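Nevzat Öztürkmen and Nele Bakker
Automation at Work, site report, 2020-03-18

Our site was Lirkivine, a laundry service with 14 staff. Management says the robot frees people for "better tasks." We asked which tasks and got three different answers.

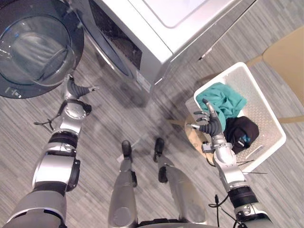
Figure 1. The robot at the washer, right hand in the basket.

Sheena Baird used to load and sort. Now she watches the robot load, and she still checks pockets and collars herself. Her pay is the same – her breaks are shorter. The company expects to save around 2,000 hours a year but would not show us how it got that number.
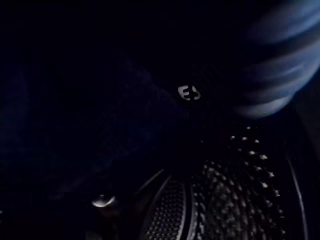 Arnel Yap, who runs the shift, told us no jobs were cut. Two people who left in February were not replaced, and we think that should count. We would want to see the hours logged before calling this a success.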